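Running a kitchen English session: guidance for tutors

Contents
Before the session
Choosing the words
Opening the session
The main activity
Instructions and requests
Mixed levels
Closing and records

This page is for tutors who teach everyday English to adults at the Vallton centres. It covers a single session on kitchen words and the short sentences people need when cooking with others, shopping for a meal or working in a canteen. The session lasts two hours including a break. It may be taught as part of the Home and Neighbourhood unit or on its own.

The guidance was prepared by Shabnam Sandhu and Benjie Galang and was last revised in March. It replaces the sheet headed "Food and Drink 2", which should no longer be used.

Before the session

Book the room through Datex in the usual way and choose "practical" as the room type. Practical rooms have larger tables and a sink. Groups must not exceed 17 learners with one tutor. If a second tutor is present, please enter both names on the booking.

Read the learner profiles. Take note of anyone who has worked in a kitchen, as they will often know the names of tools in English but may never have been taught how to ask politely for one. Note also any learner who is fasting or who has asked that certain foods should not be discussed at length.

No real food is to be brought into the room. Knives, graters and glass items are also excluded. Tutors may use cloth, wooden or plastic items, including children's play sets, provided that these are clean and complete. Adults generally accept play food without comment when the tutor treats it as ordinary teaching material.

Print the word list on paper of a light colour, single-sided, and leave a wide margin for learners to write in their own language.

Choosing the words

The full list for the unit contains 40 words. Do not attempt all of them. Twelve is a suitable number for a beginners' group, and 20 may be tried with learners who have completed the Starel workbook.

Select words from each of the following groups:

Things that hold food: plate, bowl, dish, jar, bottle, tin, saucepan
Things we use: spoon, fork, sieve, colander, peeler, tea towel
Food and sauces: egg, onion, rice, orange, ketchup, oil, salt
Actions: wash, drain, pour, stir, cut, heat, put away

"Colander" causes difficulty in spelling and in sound. It may be said with the first part as in "cull" or as in "coll", and both should be accepted. The difference between "dish", "plate" and "bowl" deserves ten minutes of its own. Many languages divide these objects in another way, and a learner who calls a deep plate a bowl has made a reasonable choice.

Avoid brand names where a plain word exists. Where learners offer one, write it on the board beside the plain word and move on.

Opening the session

Write the date and the aim on the board. Ask each learner to name one thing that is always in their kitchen. Record every answer, including those given in another language, and ask the group to help with the English.

Do not correct pronunciation at this stage. Listen for the sounds that several people find hard and return to them after the break.

The main activity

Place the items on the table one at a time. Say the name, wait, and say it again in a full sentence: "This is a bowl." "The bowl is next to the plate." Learners repeat as a group and then in pairs. Once five or six items are in place, ask a learner to move one and say what they have done.

– Tutor: "Please put the orange on the plate."
– Learner: "I have put the orange on the plate."

Some learners will say "I put". Either form is acceptable in British everyday speech, and the difference should be taught only if a learner asks.

Next, cover the table with a cloth and remove one item. Learners write down what is missing. Spelling should be checked by a partner against the printed list, not by the tutor.

The second half of the activity concerns place words: on, in, under, between, beside, in front of, at the back. Learners sit back to back in pairs. One arranges four items and describes them; the other draws what is heard. Allow 15 minutes, then let the pairs compare the drawing with the arrangement. Tutors should expect a good deal of noise and need not reduce it.

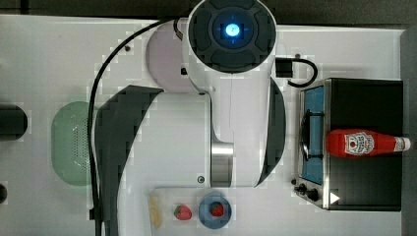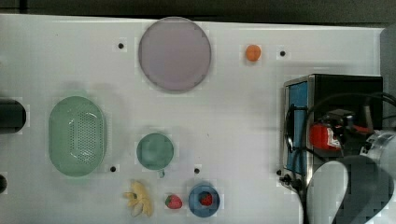 Plate, colander and bowl on a white table.

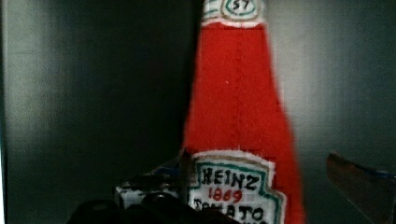

Instructions and requests

After the break, move from naming to asking. Present three levels of politeness and write one sentence for each on the board:

"Pass the salt."
"Can you pass the salt, please?"
"Would you mind passing the salt?"

Explain that the first is normal in a busy working kitchen and may sound sharp at a friend's table. The third is often followed by "No, not at all", which learners may hear as a refusal. Practise it several times – this exchange is the one most frequently raised by learners in their feedback.

Mixed levels

Learners who finish early may write a recipe of no more than six steps, using "first", "then" and "when". Iqra Usmani has prepared two model recipes, which are held in the Mughal folder in each centre office. Learners who are new to the alphabet should match words to pictures and copy three words of their choice. They should not be asked to read aloud unless they offer.

Closing and records

Reserve the last ten minutes. Each learner says one new word and one sentence, and writes both on the record card. Collect the cards before the group leaves. Enter attendance in Datex the same day, and note any words that were dropped from the list so that the next tutor may include them.

Cloth items should be returned to the office in the lidded box. Anything torn or soiled should be put in a separate bag marked with the room number.

Questions on the content of the session should be sent to Talha Bhutto. Requests for large-print word lists go to A-yeong Ma and must arrive by noon on the Monday before the session.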